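About Rasetska

Hi, I'm Gemma Ashworth, and if you've ever dropped an old office PC at our counter on your way to somewhere else, thank you, you've kept me in business! Rasetska is a computer refurbishing shop. We take in desktops that companies and schools are done with, open them up, sort out what's tired or missing, and sell them on to people who need a decent machine and don't want to spend a fortune on it. Most of our finished towers go for well under 400 dollars.

I started out fixing my neighbors' computers on my kitchen table (my husband still finds screws in the silverware drawer). Then Senad Zupan, who I used to work with at Skornside, called to say his old company was clearing out a whole floor and did I want 60 towers. I said yes before I'd thought about where they would go. They went in the garage, the hallway and, for one very long December, the spare bedroom. Senad joined me that spring and we signed a lease pretty soon after that.

What we love most is the big old desktop tower. Laptops are fine, we do those too, but a full-size case is a joy to work on. You lay it on its side, take the panel off, and there's everything right in front of you: board, power supply, drives, all those yellow, red and black cables. You can get your hands in there. Lots of them have colored plastic tabs on the parts you're meant to release, and whoever came up with that deserves a nice dinner.

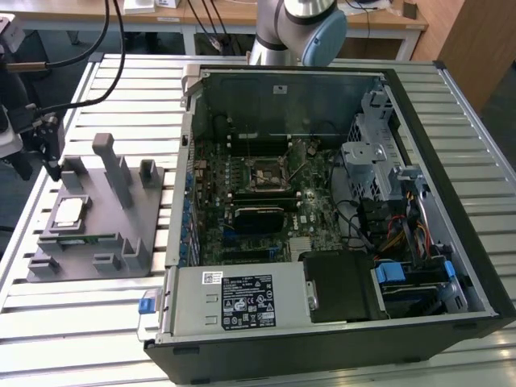 Processors are my own favorite job, and the one I'm fussiest about. The lever comes up, the old chip comes out, and then I don't want anybody talking to me until the new one is in and the bracket is down again. Socket pins are tiny and they do not forgive! Arben Spahić, who has far steadier hands than mine, does most of them now and hums the whole way through. Memory is easier, and if you'd like to learn to do your own, ask us. We're happy to show you.

Hina Jatoi runs the front counter and the school orders. She's the person you'll get when you call, and she will ask what you plan to use the computer for before she quotes you a price, so have an answer ready. Last year she matched 19 families from one school with machines in a single week and still had time to reorganize my cable drawers (I haven't found the short ones since).

We keep plenty of spares on the shelves too: power supplies, drive cages, slot covers, cables for things that stopped being made years ago. If you need an odd part, bring the old one in and we'll dig. 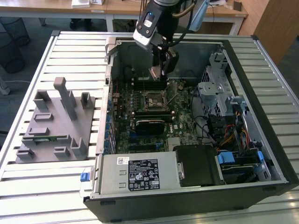 Open tower on the bench, with the memory slots and processor socket in reach.

Want to give us your old equipment? Anything from one desktop to a whole office is welcome. Please take out any discs and let Hina know if you need the drives returned to you. Come by, call, or just knock on the side door if the front looks dark, we're probably in the back with the radio on.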